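In Defence of the Clear Bag

When I moved to Trakcombe, my mother-in-law gave me three boxes of things from her kitchen drawers. Everything was sorted into cloth bags, each tied with a ribbon. They were beautiful, and for a whole winter I could not find the scissors.

I am told that a home should hide its small things. The shops agree. In the MacDonald catalogue that came through our door in February, every shelf has closed boxes in grey or cream, and no object shows its face. I looked for a place in those rooms where a person might put down a plate. I did not find one.

My opinion is the opposite, and I have come to it slowly. What we keep should be seen. A clear drawer, a basket with holes, a plain plastic bag — these are humble containers, but they tell you what you own. I own four rolls of tape. I know this now. Before, I bought one every time I needed one.

My neighbour Lise Fraser does not agree with me. She says that clear plastic makes a room look like the back of a shop, and that it is tiring for the eyes. About the eyes she may be right. When the light comes in strongly, a bag shines so much that you must move your head to see into it. She also says plastic is a bad habit, and here I have less to answer. I can only say that I do not buy new bags for this. I keep the ones which come into the house with other things, and I use them until they split.

There is also the matter of the table. Many people tidy from cupboard to cupboard, in the dark, so to speak. I think that everything must first come out onto one large table, the bags and the baskets together, and stay there for an evening if necessary. It is ugly for some hours. But you begin to see which things belong together.

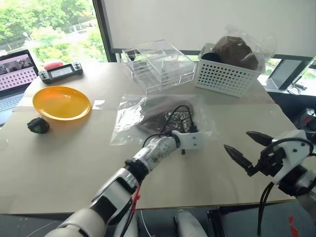
On the table: clear drawers, a white basket and an orange plate, with a bag still to be sorted.

My husband asks when we shall eat at the table again. It is a fair question. I have answered that the plate, at least, is already out, and that the cloth bags with their ribbons are in the wardrobe, where I keep them for love and put nothing inside.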